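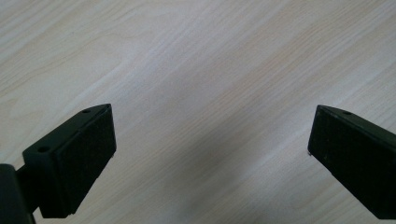 Page last changed: 21st August

Prostby Residents' Help Pages > Home and Furnishings > Tables and Worktops

White ring on a pale wood-grain tabletop after a hot dish

Posted by Rhun Edwards

I should be grateful for advice on a mark left by a casserole dish on a dining table. The table was supplied with the apartment, which is let through Sayce, and the inventory describes it only as "table, light wood." The mark is a cloudy white ring near one end. It does not catch a fingernail, and it has not faded after 3 days.

I do not know whether the surface is real wood veneer or a printed laminate. I have tried a damp cloth and dish soap without result. The inventory puts the replacement cost at $200, and I would prefer to correct the matter before the November inspection. Is there a method that is safe for both kinds of surface?

Bleddyn Jarman

The first step is to establish what the surface is, as the treatments differ. Examine the edge of the table and the underside. On a laminate, the edge is commonly finished with a separate strip, and the pattern may repeat at intervals across the top. On a veneer, the grain does not usually repeat exactly, and small pores can often be felt when a fingertip is drawn across it. Neither test is conclusive on its own -- a well-made laminate can have a textured face.

If the surface is veneer with a lacquer or varnish finish, a white ring normally indicates moisture held in the finish and not in the wood below. The customary treatment is as follows.

Lay a clean, dry cotton cloth, folded once, over the mark. Set an iron to its lowest heat with the steam turned off and the tank empty. Pass the iron over the cloth for a few seconds, lift, and inspect. Repeat only while the mark continues to fade. Stop at once if the finish feels soft or tacky.

Do not use this method on laminate. Heat can loosen the adhesive and raise a blister, which cannot be pressed flat again with any confidence. For laminate, apply a paste of baking soda and water with a soft cloth, using very light pressure, and wipe it away with clean water. If the ring remains after two attempts, the top layer has probably been scorched, and further rubbing will only leave a shiny patch.

In either case, test first on an area that is not normally seen. Tenants should also read the clause on repairs in their agreement before beginning. Some agreements require that damage be reported before any treatment is attempted, and a written report made early is generally received better than one made at the inspection.

Temura

Mayonnaise. Leave it on overnight and wipe off in the morning. It worked on my mother's sideboard.

Stiltell

I would not leave mayonnaise on an unidentified surface overnight -- an hour is enough to see whether it will do anything. I had a similar ring on a laminate desk and the baking soda paste removed most of it. What was left could be seen only from one side, with the lamp on.

39 readers found this page helpful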